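The Table Setters of Wotham

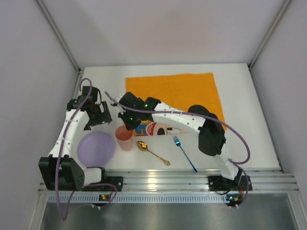

Place setting in progress: plate, cup, spoon and fork at Wotham, with an orange towel for company.

I thought teaching a robot to set a table would involve a lot of code. At Wotham it mostly involves doing the same small job over and over, and keeping a recording of every go. Senad Softić, who runs the sessions, had 3864 of them saved when I visited (the target back in May was 1000!).

Each one is an example for the learning system – camera view plus the position of every joint, start to finish. "If they all look alike, it learns one table," Senad told me. So between takes the crew shifts the plate, turns the fork or swaps the cloth.

Then I had a try, steering both arms at once, and oh boy. My first 9 attempts at a cup were thrown out, mostly for dithering. The arms copy everything you do, including the dithering, and Senad doesn't want that learned. My tenth was kept – I asked for a copy of the file, and I'm not sorry.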